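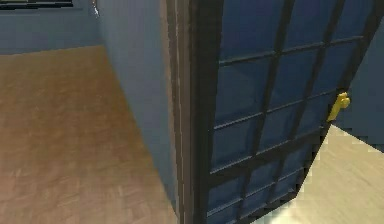 How long should you allow for a robot demonstration at an open day?

Forty minutes for each group is what I'd plan on, with eight people to a group and a good stretch of that time left over for visitors to have a go themselves. Any shorter and people spend the whole visit finding their spot and taking off their coats. Any longer and the kids start asking where the washroom is (so do the grown-ups, in fairness).

I've been helping with the Wednesday open days at Wirnen for a good while now, and since other labs and community workshops keep writing to ask how we run ours, I thought I'd put the whole thing down in one place. We do home robotics, mostly doors and cupboards and the other everyday bits of a house that a robot has to cope with, so that's what the demonstration is built on. If yours is welding or strawberry picking you'll have to change the particulars, but I think most of it will carry over.

Before the day

Pick one task and stick with it. Ours is opening a door and going through to the next room. We used to show a bit of everything, and Rosalind Brannigan, who was running the front desk in those days, finally told us that people were going home unable to say what they'd seen. A door works beautifully because every visitor has opened one that morning and has never given it a moment's thought.

Set up the simulator first. We call ours Osen, and it goes on the big screen facing the chairs. Load the house, then choose a view that's close to the door, with the handle in plain sight. Visitors at the back can't follow a whole floor plan, and I've watched plenty of them squint politely at one. A handle in a strong colour is a great help here. Ours is bright yellow against dark glass, and you can point to it from across the room without having to say "no, left a bit, no, up" (I have done my share of that).

Don't fuss over the graphics. The wood grain goes a bit streaky and the edges are soft, and that's quite all right for a demonstration. Somebody will compare it to a video game. Agree with them cheerfully and carry on.

Save the starting position, and then save it again under another name. Oluwatosin Ezeani has us keep 2 copies on separate machines, and I grumbled about it right up until the January open day, when I closed the wrong window with a full room waiting.

On the day

1. Have the real door ready beside the screen. Ours is an ordinary interior door in a stand that Savvas Mavromatis built in his garage, and it is heavier than it looks, so move it before the visitors arrive and chock the wheels.

2. Ask somebody to open it, slowly, and say out loud what their hand is doing. This is my favourite part of the whole visit! They'll say "I turn the handle and pull," and then you ask when they let go, and where their feet went, and whether they leaned back to let the door swing past. Give it a few minutes. Quiet people often turn out to be the best at it.

3. Move to the simulator and run the same job there. Let the first run go straight through without talking over it, which I find terribly hard. On the second run, pause wherever you like and take questions.

4. Change something. Shift the starting spot, or begin with the door already partway open, and ask the group to guess what will give the robot trouble. Glass is a good topic at this point. Panes that show reflections can be a nuisance for some depth sensors on a real machine, and visitors are always pleased to hear that a robot may have bother with something a bird does too.

5. Hand over the controller. Children from 7 up manage nicely on our set-up. Younger ones do better sitting with a parent. Keep turns short and have the reset key labelled with a bit of tape, as you'll be pressing it a good deal.

If a run fails

Leave it on the screen. Rakiya Ojo gives most of our talks now, and she'll stop and ask the group what they think went wrong before she touches a thing. People remember those conversations. We had a retired locksmith in one afternoon who talked for ages about lever handles and where the weight wants to go, and Oluwaseun Okeke took notes the whole time.

Packing up

Write down the questions you couldn't answer, while you still remember them. We keep ours in a binder by the kettle and go through it over tea before the next group comes. Put the controllers on to charge, wipe them down if there have been small visitors, and take the chocks off the door stand last. Savvas would like me to add that the stand goes back against the far wall with the hinges facing in.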